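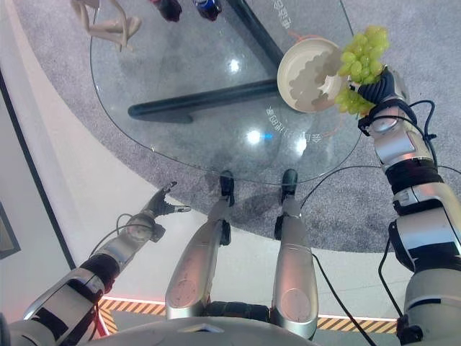 ## Demo day with the Nambiar rental plan, a thread

**1/** 8 Jul 2018. I have been asked to say whether we should sign up for the Nambiar plan, where they lend you a two-armed robot by the month and you pay to find out what it can't do. Today it's doing fruit.

**2/** The brochure opens with "handles delicate produce." So, grapes. I was ready to be mean about this and then the right hand took the bunch by the stems, like somebody raised it properly. Irritating start for a reviewer.

**3/** Money, before anyone asks. $2000 a month, plus a $3000 deposit you get back if the hands come home with all their fingers. Shahram Golestani read the damage clause aloud at lunch. It's longer than the lunch menu and has fewer vegetarian options.

**4/** What you get: the robot, the Ulia software, a login that expires every January, and a phone number for Skulov, their support desk. I've called it twice. Both times a very calm man asked me if the floor was level.

**5/** The floor is level.

**6/** Ulia is the best part of the package, which I say as someone who wanted to hate it. You can replay a grasp, slow it down, and mark the point where you'd like it to have squeezed less. My notes on our first session say "less" eleven times.

**7/** Fingers next. There's a wrist camera view for close work, and I expected great things from it. The detail is fine when the arm sits still. When the arm moves, you get weather.
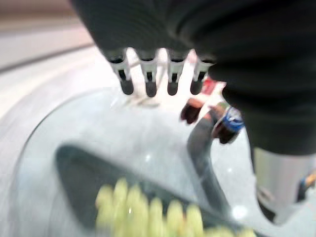 *Wrist view over the clear bowl. Blurry, but you can count the black fingertips.*

**8/** Valentin Vlad says the blur is a settings problem. Valentin also said that about the printer. He has a menu open with the word "exposure" in it and I've been told to stop breathing on the monitor.

**9/** Cables. There are a lot of cables along that arm. They loop out from the wrist and down past the elbow, and I'd like the next version to look less like the back of my TV. The Hokham arm we looked at in January tucked them all inside. It also cost twice as much and needed its own circuit.

**10/** The manual has 2904 numbered paragraphs. I've read the one on stopping the robot, the one on starting the robot, and 1077, which is a single sentence saying "Grapes vary." Best writing in the whole thing.

**11/** Glass tabletop, by the way. Shiny, see-through, with reflections all over it. If you're comparing demos, ask for one on glass. Everybody's gripper looks good on a matte gray box.

**12/** Where I've landed: three months, the cheaper support tier, and a polite email about that camera. Shahram wants six months. Valentin wants until four o'clock to fix the settings.

**13/** Four o'clock update: he wants until five.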